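골판 금속 벽 앞에 플레이트 세우는 법 질문이요

공방/작업실 게시판 > 지그·거치

납땜연기
2018년 1월 27일
급하게 씁니다. 작업대 뒤판을 골판 금속으로 바꿨는데요, 위에 알루미늄 레일 가로로 한 줄 지나가고 밑으로 세로 골 쭉 있는 그 형태요. 거기다 회색 플레이트를 세워놓고 블록 끼웠다 뺐다 하는 연습판으로 쓰려고 합니다. 근데 블록 누를 때마다 판이 밀려요. 벽에 그냥 기대는 걸로는 안 되는건가요? 양면테이프는 벽 골 때문에 닿는 면이 얼마 안 나와서 금방 떨어짐. 구멍 뚫는 건 최대한 피하고 싶습니다.

골목철물
벽 골 간격부터 재보세요. 골에 맞는 각재 하나 세로로 넣고 거기에 판을 붙이면 접촉면 생깁니다. 우리 집은 그렇게 3년 씀

납땜연기
각재요? 골이 좁아서 들어갈지 모르겠네요. 저녁에 재볼게요

Bence Bognár
저는 반대. 각재 넣으면 판이 앞으로 떠서 누를 때 더 휘어요. 아래쪽에 턱을 대세요. 미는 힘은 거의 다 밑으로 빠집니다. Brunum에서 나오는 ㄴ자 턱 쓰는데 200mm짜리면 충분했어요. 번역기 좀 씀, 이상하면 말해주세요

골목철물
안 떠요. 각재를 골 깊이랑 똑같이 깎으면 됨. 떠 있으면 덜 깎은 거임

Bence Bognár
깎을 수 있는 사람 얘기죠. 질문하신 분은 구멍도 안 뚫고 싶다는데

감자튀김두개
지나가다가.. 블록은 어디에 끼우시는데요? 가운데랑 구석은 완전 다른 얘기

납땜연기
오른쪽 위 구석 사각 홈이요. 하늘색 블록. 하필 거기가 제일 잘 밀려요

감자튀김두개
그럼 그렇지ㅋㅋ 구석은 누르면 판이 돌아요. 뒤로 밀리는 게 아니라 반대쪽 아래가 들리는 거. 턱 하나로는 안 잡히고 왼쪽 아래를 따로 눌러줘야 합니다. 클램프 작은 거 하나만 있어도 됨

Bence Bognár
그건 맞는 말. 턱 + 왼쪽 아래 클램프로 수정합니다

골목철물
레일이 있는데 왜 레일을 안 쓰는지 모르겠음. 위에서 고리 걸어 내리면 끝 아닌가

납땜연기
레일 위쪽으로 선이 지나가서요. 얇은 흰 선 하나 레일 쪽으로 내려오고 오른쪽에도 선 하나 걸쳐 있어요. 고리 걸면 씹힐까봐 겁나요

골목철물
선은 옮기면 되지

수평계없는집
선정리부터 하세요 제발. 레일에 걸친 선 예전에 한 번 당겨먹고 Wirkus 클립 100개들이 사서 싹 정리했음. 남는 거 아직도 굴러다님

납땜연기
뒤쪽에 돌돌 말린 검은 선도 있는데 배경이 까매서 잘 보이지도 않네요.. 그것도 묶어야 하나

수평계없는집
네 안 보이는 선이 제일 잘 걸려요

오후네시
근데 레일 밑에 녹 비슷한 색 자국 있으신 분들은 어떻게 하세요? 제 뒤판에도 똑같은 게 있어서요. 골 맨 위쪽에 쪼끄맣게

골목철물
그냥 두세요. 고운 사포 댔다가 그 자리만 번쩍거려서 더 티남. 천으로 닦아보고 안 되면 포기

오후네시
ㅇㅋ 포기하겠습니다

Bence Bognár
반사 얘기 나와서. 그 벽 조명 받으면 판 뒤가 훤해서 회색 홈이 잘 안 보이지 않아요? 저는 등을 옆으로 돌렸어요. Szűcs 집게등인데 목이 잘 돌아감

납땜연기
헉 그거요. 판이 무광이라 판은 괜찮은데 벽이 너무 번쩍여요. 등 각도 바꿔볼 생각을 못했네

감자튀김두개
벽에 검은 종이 한장 대도 됨. 돈 안듬

골목철물
종이는 골 위에서 펄럭거려요

감자튀김두개
테이프 붙이라고요 좀ㅋㅋㅋ

수평계없는집
Stesside 자석 받침은 어떤가요. 써보신 분?

골목철물
벽이 알루미늄이면 자석 안 붙음. 먼저 냉장고 자석이라도 대보고 사세요. 저 이걸로 3번 실수함

수평계없는집
3번이나요..?

골목철물
예

납땜연기
다들 감사합니다. 일단 아래 턱이랑 왼쪽 아래 클램프로 가고 선은 오늘 저녁에 묶을게요. 각재는 골 재보고 나중에. 등도 옆으로 돌려보고요. 3월에 작업대 한 번 옮겨야 해서 구멍은 그때까지 보류.
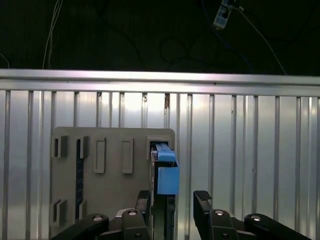
아 그리고 턱 높이는 어느 정도로들 하세요? 너무 높으면 맨 아랫줄 가릴 것 같은데. 퇴근하고 철물점 들를 거라 그전에 답 주시면 감사요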